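Giltedham Community Hall, floral room: posts for everyone taking part in the artificial flower arranging program this season.

The room opens to registered participants on Wednesday. Tables are assigned at the door. Please do not move the table mats, as each one marks a single place.

The program has received 800 artificial stems from Kametti. Roses make up the larger share. The stems are sorted by color and may be taken from the bins as needed. Unused stems should go back to the bin they came from.

On bundling: gather the stalks so that the flower heads sit at the height you want, then hold the bundle at its narrowest point. Clear tape goes on first. Ribbon, if you want it, goes over the tape.
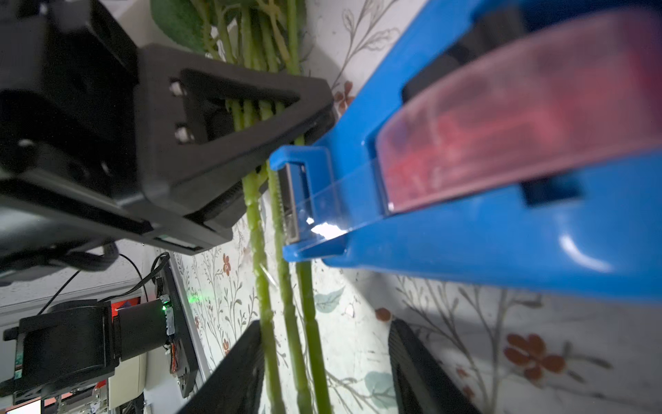 Two turns of tape are enough for a small bouquet. Pull the tape down against the cutting blade and press the loose end flat with a thumb. A third turn adds bulk and makes the ribbon sit unevenly.

Participants have asked whether florist's wire may be used in place of tape. It may, but wire ends must be folded inward before the bouquet leaves the table. The room is shared with children's groups on weekday mornings.

Gebhard Trummer will lead the first session and will be available for questions until the room closes. Benjie Padilla will lead the second. Both sessions cover the same material, and there is no need to attend both.

On stem length: artificial stems are often longer than the vase requires. Please bend the lower part before deciding to cut. A cut stem cannot be used in a taller arrangement later, and the bins are shared by all groups.
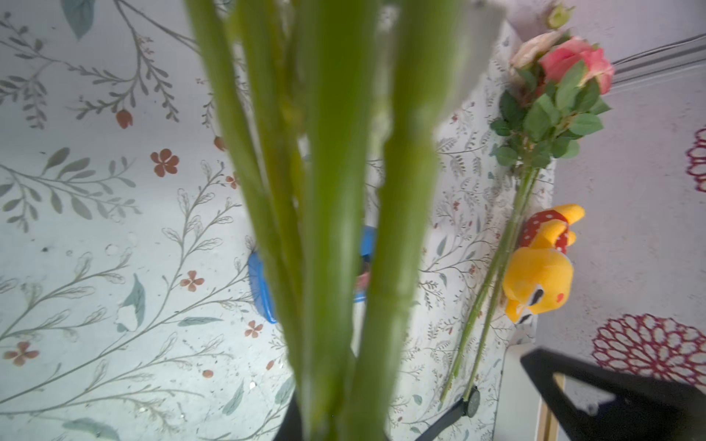 If cutting is necessary, use the wire cutters kept at the supply desk. Scissors are damaged by the metal core found in many artificial stems. The supply desk will replace worn cutters on request.

Vases are lent by Koveva for the length of the program. Each participant may borrow one at a time. Chipped vases should be reported to the supply desk and should not be returned to the shelf.

A note on the rooms themselves. The backdrop paper and the mats were selected together last spring, and several participants have written to ask how to choose flowers that will stand out against them.
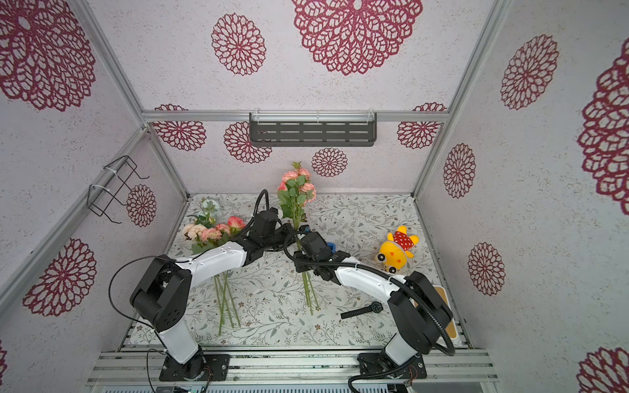
Color selection should begin with the surroundings and then move to the flowers. A busy background calls for larger blooms in one or two colors, grouped closely. The maroon lace-like motifs on the white wallpaper are strong enough to compete with a dark red arrangement, so paler flowers are advised. The mat, with its thin vines and small brown flowers, is much quieter and will accept almost any green.

For the same reason, the Hämmerli ribbon supplied this season is plain. The order came to 240 yards - sufficient for all groups if each bouquet uses a single length. Patterned ribbon may be brought from home.

Finished bouquets may be displayed for the open evening in September. Please leave enough space between two arrangements that the leaves do not touch, and turn the fullest side toward the visitor.

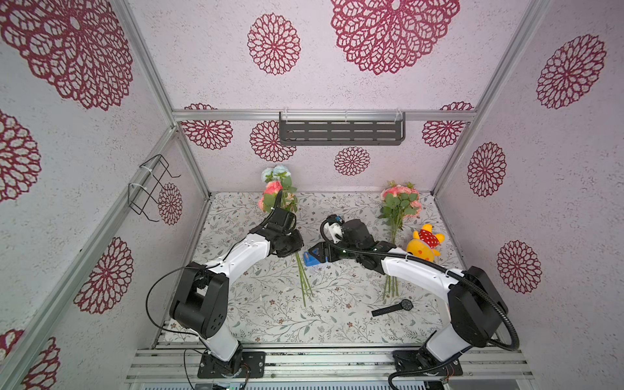
Small gifts and soft toys may be shown beside a bouquet, provided they do not hide the stems. Entry cards are available at the supply desk and should carry the participant's name and table number.

Personal items should be collected before the room is locked. Anything found afterward will be kept at the front office.

Questions about registration may be sent as a reply to this thread. Questions about materials should go to the supply desk during opening hours.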